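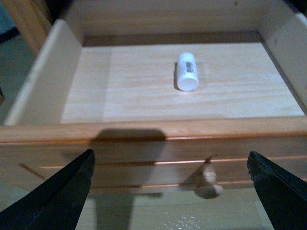 Ovstead Elden two-finger gripper kit
For tabletop and mobile arms. Wrist camera included.

Hi, I'm Nélida Daza, and I write the pages for everything we sell at Ovstead. I also get the emails, and the one I get most goes like this: can I buy this and have it tidy my house?

Not yet. I'd love to sell you that! What I can sell you is a good pair of fingers and a camera that sees what they're doing, and I can tell you where I think chores stand right now.

Drawers are my favorite test. A round knob is harder than a bar handle (the fingers have to close on it squarely or they slide right off), and then the pull has to stay straight or the drawer jams. With the Elden fingers and a bit of patience, our shop arm opens a plain wooden drawer 8 times out of 10. Closing is easier – you can more or less just push.

Getting something out of the drawer is a different job. A little white bottle lying on its side on a pale wood floor is about as mean as it gets. It's close to the color of what's under it, it can roll if you nudge it, and the side walls limit how far the fingers can open once they're down inside. Shadows are a pain too. The arm throws a big one over the drawer front when the light is behind it, and I've watched software treat a shadow like a solid object. Put a lamp on the other side before you blame the gripper.

What I'd trust it with today: opening and closing drawers, moving light things from one spot to another, sorting parts into bins on a bench. My friends at the Oltitz repair shop use theirs for the bins and seem happy.

What I wouldn't: anything made of glass, anything hot, and anybody's medicine. Please don't email me about the medicine. And laundry is still a comedy, though I keep trying.

What's in the box
Two black tapered fingers with ribbed edges
Wrist camera and bracket
Mounting plate and 10 screws
Cable, 26 inches
Spare finger pads

Good to know
The fingers are wide at the base and narrow at the tip, so check your clearance in shallow drawers. I measure with a strip of cardboard first. The camera sits close to the work, and anything right up against it will look soft, knobs especially.

The older Lagos bracket doesn't fit this kit. If you have one, ask me for the adapter when you order and I'll put it in the box.

Shipping and returns
Kits leave the shop within 8 days. You have 18 days to send one back, scuffed fingers and all, as long as the camera still works. December orders run slower.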